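This site uses cookies to remember your settings. By continuing to browse you agree to our use of cookies. Accept / Manage preferences

What a furniture repair bench learns from kitchen tables

The repair workshop at Goltura opens at eight, but the head of the bench is usually in by seven. She has worked on tables for most of her life, first in a factory in Fulley and then on her own, and she now runs the finishing side of the shop. We talked in May, between two deliveries.

Most of the work is kitchen tables. People bring them in when the top has gone dull or when a leg has started to move. "They think the top is the problem," she says. "I turn it over first. If the joints are bad I'm not going to spend a day making the top pretty."

The shop took in around 220 tables last year. A simple job takes 4 days, and most of that is waiting for the finish to harden. She does not rush it. "You can touch it the next morning and it feels fine. Then somebody puts a hot pan down and you get it back with a ring."

She learned on oil and still prefers it for family use, where a scratch can be fixed at home with a rag. For cafes she uses a hard varnish. The cafe at Revia sent over its whole dining room, and those had to stand up to cleaning spray several times a day. "Oil wouldn't last a month there. I told them that and they were fine with it."

Prices are a sore point. A full refinish costs 800, and many customers can find a new table for less. She doesn't argue with them. "If it's a table they don't like, they should buy another one. I tell them so on the phone. It saves the trip."

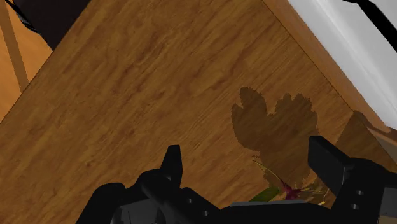
Goltura – Finishing and Repair Department

The grain is what she talks about longest. She sands along it and never across, even on the coarse passes, and she checks the surface with a lamp held low to one side. Scratches that can't be seen from above show up that way. "Do it before the stain goes on. After the stain you'll see every one of them, and then you start over."

Edges get less attention from home workers, she says, and they wear first. She rounds them slightly by hand, with fine paper and no machine. A sharp edge holds less finish – it pulls away as it dries – and the wood there soon goes gray from sleeves and wet cloths.

She would like to take on an apprentice next year, and Stan, the supplier in town, has offered to lend the shop a second sanding table. The rest depends on space. There are nine tables waiting along the back wall, and another is due before lunch.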